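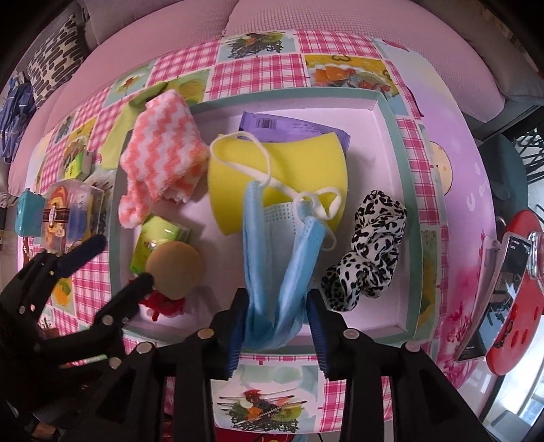
Pivavness Shallow Catch-All Tray, White with Mint Rim

If your house is anything like ours, there is one spot near the door or at the end of the kitchen table where everything soft and small ends up by the evening. A hair scrunchie, a face mask, a sponge still waiting to be carried to the sink, a packet of something you meant to open on Tuesday. The Pivavness tray was made for that spot. It's a plain, low, white tray with a pale mint-green rim, and it gives all those odds and ends one place to land so you can pick the whole lot up at once when it's time to set the table.

We kept the sides shallow on purpose. Deep baskets are lovely for blankets, but a little thing that drops to the bottom of one stays there until spring, and we have all bought a second pack of sponges for exactly that reason. With a low side you can see what you have, grab the scrunchie on your way out, and let a folded knit cloth hang over the edge without it dragging everything else along with it.

The color is a quiet one. We tried it on bare tables, on dark shelves and on the busiest tablecloths we could find (pink gingham very much included!) and it sits nicely on all of them. The mint rim is just enough to make it look cheerful, and it goes well with the Alcaraz storage boxes if you already own a few of those.

What people use it for
Masks, hair ties and small packets by the front door
Sponges and cleaning cloths on the way to or from the cupboard
Craft bits, fluffy trimmings and scraps of yarn
Travel-size things laid out the night before a trip
Sorting games with little ones – soft things here, boxes there

Care
Wipe with a damp cloth and a drop of dish soap, then dry with a towel. Please keep it away from the stove and out of the oven, as it isn't a baking tray, however much it may look like one from across the room.

Ordering
Item number: 27
Sold singly or in a set of 3
Shops and schools may order by the carton of 12
Returns accepted within 24 days, unused
Tray only, contents and tablecloth not included

Orders are packed at our Bestidberg shop and go out by Stanby parcel service. If you're buying several for a classroom or a craft group, do write to Teodoro Tejada before you check out. He looks after the bigger orders and can usually put them together in one box, and he is also the person to ask about the plain white version – we ran out of those sooner than we expected and the next batch is due in June.

Page updated Sat 23 February

You may also like: Alcaraz storage box, small / Alcaraz storage box, tall / Pivavness drawer divider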